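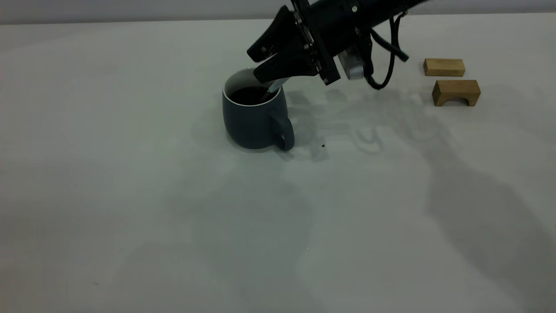 Manipulation Group, Plilusgate Laboratory
Notebook 5, May. Entry by Hui-mei Yip
Subject: Stirring task, effect of grasp height on policy success

Purpose. The previous entry left open whether the stirring policy fails because of the motion itself or because of how the utensil sits in the fingers when the motion begins. The Eltberg site reported the same failures and attributed them to the rim of the mug. The present series was set up to separate the two.

Method. The training set stands at 1,176 demonstrations after the duplicates from the Zulville transfer were removed. Of these, 101 were set aside before training and were not used for tuning. Two policies were trained from the same starting weights. Policy A received all remaining demonstrations. Policy B received the same demonstrations with the grasp height supplied as an additional input, measured from the rim to the lower finger at the moment the fingers close. Training settings are those of the April run and are not repeated in this entry.

Each policy was given 35 trials. The mug was filled close to the rim in every trial. A trial was scored as a success if the utensil completed the full stirring path, remained in the grasp, and no liquid reached the table. The wooden bar and the arch block were left toward the far side of the table in all trials, matching the layout in the demonstrations. Mug position was varied by hand within the marked area; handle direction was kept to the right.

Result. Policy B completed more trials than Policy A, and the difference is confined almost entirely to low grasps. When the fingers closed well above the rim, the two policies could not be told apart. When they closed near it, Policy A carried on with the wide circle it had learned from high grasps and the lower finger touched the mug. Policy B narrowed the circle. It also slowed down, which was not expected, as speed was not tied to grasp height in any way the group intended. The demonstrations should be checked for this. It is possible that operators slowed down by habit when working close to the rim.

The per-trial sheet is in the shared folder under the series name. Trial 5 of Policy A is to be excluded; the arm was stopped by the operator before contact and the outcome cannot be scored.

Discussion. The result supports the view that grasp height is the main cause, though the Eltberg account is not ruled out. Contact with the rim does occur. It appears to follow from the wrong circle and would not need a separate correction. Dr. Lu has asked whether the wrist camera alone carries enough information to recover grasp height without the added input. The present series does not answer this. Policy A had the wrist view throughout and made poor use of it, but it was given no particular reason to attend to the rim.

Slip of the utensil in the fingers was seen with both policies. Some 5 trials in the full series showed a visible change in angle between the first and last turn. No correction was attempted.

Actions.
- Review speed against grasp height in the demonstrations (Yip)
- Repeat the low-grasp trials with the handle turned to the left
- Send the per-trial sheet to Eltberg with the scoring rule attached
- Replace the position marks on the table before the next series

Open: whether to report slip as a failure. The current rule does not, and changing it would require the April trials to be scored again.

Contact: Manipulation Group office, Plilusgate Laboratory | © Plilusgate Laboratory | Back to top
This site uses cookies to keep you signed in to the notebook system. Accept | Manage settings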